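Care of a white fringed cushion with black stitching (bedroom armchair, shared building)

Home Care and Furnishings > Soft furnishings > Cushions and throws
Viewed 189 times

Sodalthorpe House Office

Our office is responsible for the furnishings in a residents' shared bedroom, and we request advice on the care of a decorative cushion kept with a gray armchair in that room. The cover is white, made up in panels, with raised tufts of loose white fringe and short black stitched dashes between them. It was supplied without a care label. The armchair stands on light gray carpet, and the cushion is frequently on the floor.
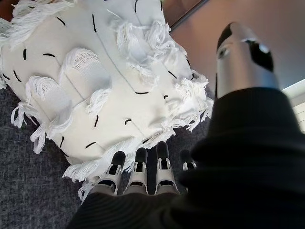
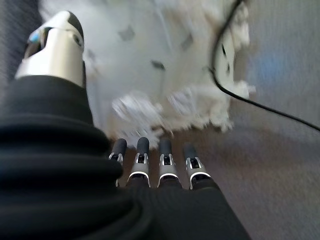
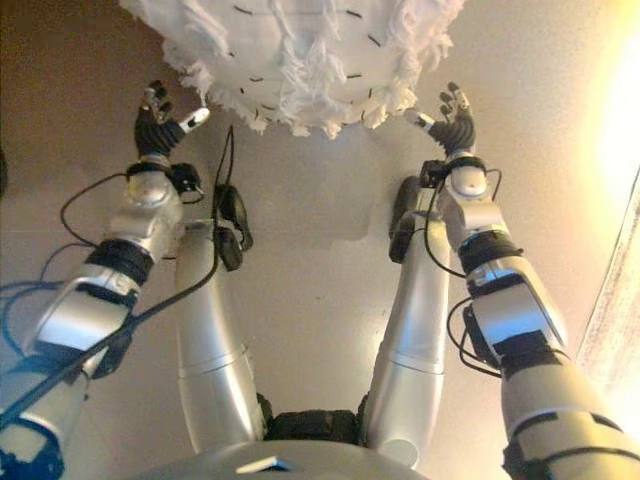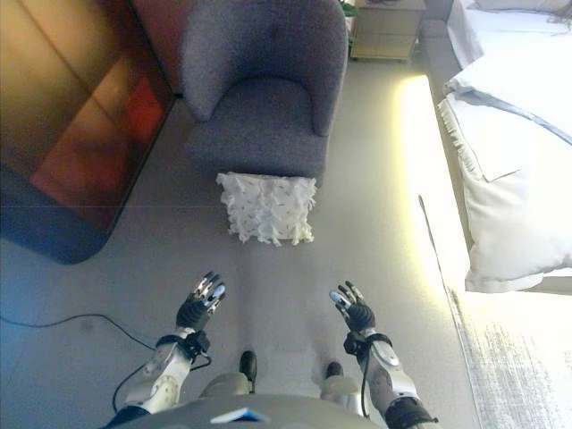 The cover was bought in June as part of a set of 7 from a shop called Sirkance, which has not replied to two written inquiries. The remaining six are plain and have been laundered without difficulty. We are reluctant to treat the tufted one in the same manner, and would be grateful for guidance on the following points.

Whether the cover may be machine washed, and on what setting. Our laundry room has a standard front-loading washer and a dryer with a low heat option.

Whether the black thread is likely to run into the white. We have not tested it.

Whether the loose ends of the tufts should be trimmed. Threads collect on the carpet near the chair, and the cleaning staff have asked if they may even them up with scissors.

How the cushion might be kept on the chair. Residents tend to move it aside when they sit down. We would prefer not to attach it in any way that marks the upholstery.

The cover has a zipper along one side and the insert can be taken out. We do not know the fiber content. A replacement would cost us 80 dollars, and we would need to request approval for it, so we wish to proceed carefully.

Prestatgate Textile Advice Desk
Marked as accepted by the poster

We would advise against machine washing until the black thread has been tested. Dark decorative stitching on a white ground is a common source of staining, and the cause is usually excess dye left in the thread when it was made.

To test it, choose one stitched mark close to a seam on the back of the cover, or the least noticeable one available. Dampen a white cotton cloth with cool water and a drop of the detergent you intend to use. Press it on the stitch for a full minute without rubbing. Examine the cloth in daylight. If there is any gray or black transfer, the cover should go to a dry cleaner, and the cleaner should be told about the thread in writing. If the cloth stays clean, repeat the test with lukewarm water before going further.

Where the thread passes both tests, hand washing is the method we recommend for fringed covers:

Remove the insert and close the zipper.
Shake the cover outdoors, holding it by two corners, and pick off anything caught in the tufts with your fingers.
Fill a basin with cool water and a small amount of mild liquid detergent. Do not use bleach or any whitening product.
Submerge the cover and press it up and down. Please do not rub the tufts together, as they will mat.
Rinse until the water is clear. Two changes of water are normally enough.
Roll the cover in a clean white towel and press. Do not wring it.
Dry it flat on a rack, tufts upward, away from direct sun. Turn it once the top feels dry.

The dryer should not be used, even on low. Loose fringe tangles in a drum and the tangles rarely come out without pulling threads. Once the cover is fully dry, separate the tufts by hand, or with a wide-toothed comb used only on the outer ends.

With regard to trimming, we would ask you to distinguish between long ends and shed ends. A thread that is longer than its neighbors but still anchored may be shortened with sharp scissors. A thread that slides out when touched has already come free and may be discarded. Staff should never pull a thread in order to find out which kind it is. Even trimming across a whole tuft is best avoided. It changes the look of the piece, and short ends work loose from the backing more readily than long ones.

Some shedding is to be expected with a frayed finish of this type. If the amount does not drop after the first wash, turn the cover inside out and look at the backing behind each tuft. A few small stitches in white thread will usually hold a weak one. Iron-on interfacing can also be applied to the inside, but the fiber content should be known first, and in your case it is not.

For routine care between washes, a vacuum cleaner with the upholstery tool and a piece of nylon stocking over the nozzle will lift dust without drawing in the fringe. Once every two weeks is reasonable for a shared room. The carpet brush should be kept well away from the cushion, and cleaning staff should lift the cushion before vacuuming around the chair.

fang_185

we had one with fringe like that and washed it in a zipped pillowcase on delicate, cold, no spin. came out ok. a bit flat until it was fluffed up. ours was all white though so I can't speak for the black bits.

For the floor thing I would just buy a basket and put it next to the chair. People will move a cushion if it's in the way of sitting.

Sirkwood Lane Housing Furnishings Unit

We concur with the accepted reply on washing and wish to add only to the last point, on which the Prestatgate desk did not comment.

In our own lounges we use a square of open-weave rubber rug underlay, cut slightly smaller than the cushion and laid between the cushion and the chair back. It requires no fixing. Two precautions apply. The underlay should be checked against the chair fabric for a week in a hidden place - beneath the seat cushion is suitable - as certain types leave a yellow mark on pale upholstery. It should also be replaced when it begins to crumble.

We do not recommend safety pins, hook-and-loop tape, or spray adhesive on shared seating. Pins present an obvious hazard, and the hook side of the tape will catch every loose thread in the fringe.

It would also be worth checking the size of the insert. A large, well-filled cushion takes up most of the seat on a standard armchair, and residents have little choice but to set it elsewhere. A thinner insert in the same cover may settle the matter at small cost. Measure the cover seam to seam, excluding the fringe, before ordering.

Sodalthorpe House Office
Comment on the accepted reply, October 24, 2025

Thank you for these replies. The cool water test has been carried out on a stitch at the back and no color transferred to the cloth. The lukewarm test is planned for next week, and the cover will be washed by hand if it passes. Staff have been instructed not to trim the tufts in the meantime. We have requested a sample of rug underlay and will try it under the seat cushion first.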